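Stories > Short Fiction > Winter Issue

The Brown Argyle

2023-12-05 | By the Storow Reader desk

Filed under: Fiction, Home and Family 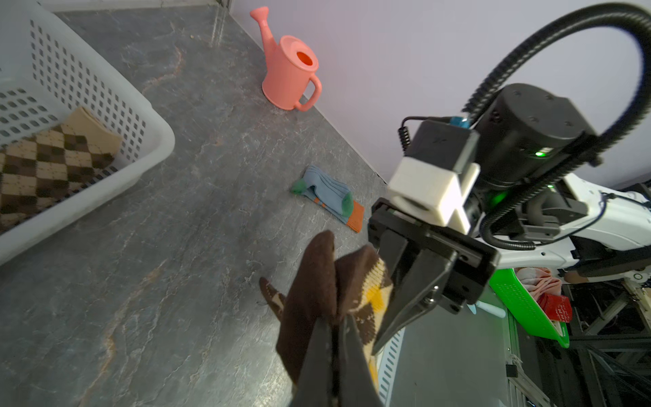 Brown argyle, with patches of tan and mustard.

My father left 122 socks. I know the number because my sister asked for it. She was making a list of everything in the house on Namunard Street, and she wanted a figure beside each line, even the lines that were going to the thrift store.

I did the bedroom while she did the kitchen. The socks were in the bottom two drawers and in a canvas bag on the closet floor. Most of them were black or gray. He had bought them in packs when he worked at the Ukus plant and had to stand all day, and he never threw one out until the heel was gone. There was also a pair of Bauerfeind compression socks with the fold lines still in them. The doctor had told him to wear those. He had told the doctor he would.

I tipped everything onto the bed and started matching. I had an idea that it would take 20 minutes. By then it was dark outside and my sister had turned on the radio downstairs, and I could hear her wrapping plates in newspaper.

The brown argyle was near the bottom of the bag. It had diamonds along one side in tan and a kind of mustard yellow. I put it on the pillow and went on looking for the other one.

I remembered the pair. My mother had bought them in a store that sold men's hats, the winter I was in seventh grade. He wore them to a wedding, and when he sat down at the table and crossed his legs, one of the other men whistled. He liked that. After the wedding he wore them on Christmas and on days when he had to go to the bank. When he signed the papers to buy the house, he was wearing them. When my mother died he wore them with his dark suit, and my sister told him they didn't go. He looked down at his feet for a while and said he knew that.

I went through the black socks again in case the other argyle had been rolled up inside a pair. I looked under the bed and found a slipper, a pencil and a receipt for $680 for work on the furnace. I looked behind the dryer. I took the lint screen out, although a sock could not have fit in there, and I put it back.

"What are you doing?" my sister said from the stairs.

"Looking for a sock."

"How many do you have?"

"All of them but one."

She came down and leaned on the washer. Her hands were gray from the newspaper. She said the man from the hauling company was coming at eight and he charged by the half hour. She said she had found 3,000 dollars in a coffee can, in twenties, and did I know anything about that. I said I didn't. She said we would split it. Then she asked which sock.

I told her, and she didn't say anything. She picked up the flashlight from the shelf and got down on her knees by the utility sink.

We looked until after ten. We tried the sewing basket, the ironing board cover and the rag box, where he kept old undershirts cut into squares. We tried the pockets of his coats. My sister found a glove of hers that she had lost in high school and put it in her purse. We were both dirty by then. She heated a can of soup in the one pan she hadn't packed, and we ate it standing at the counter because the chairs were already out on the porch.

"He could have lost it years ago," she said.

"Then why keep this one?"

"He kept everything."

That was true – he had about 100 jars in the basement, and none of them had a lid that fit. But the jars were dusty and the sock was clean. It had been washed and put away.

In the morning the truck came. Two men carried down the dresser and the mattress, and one of them asked if the bags in the hall were going too. I said yes. The bags had the black socks in them, rolled in pairs, and the gray ones. The Bauerfeind pair was on top, and I had told my sister to put a note on it saying it was new.

She went through the rooms with her list. In the bedroom she stopped and wrote something, and I looked over her arm. She had crossed out 122 and put 121.

I had the brown one in my coat. On the drive home I took it out at a red light, and it had bunched up on itself, so I pulled it straight across my knee. The toe had been darned. The thread was navy blue, and the stitches were large and uneven. My mother did not sew like that. He must have done it himself, at the kitchen table I suppose, with his glasses on.

The light changed, and the car behind me honked. I set the sock on the passenger seat and drove.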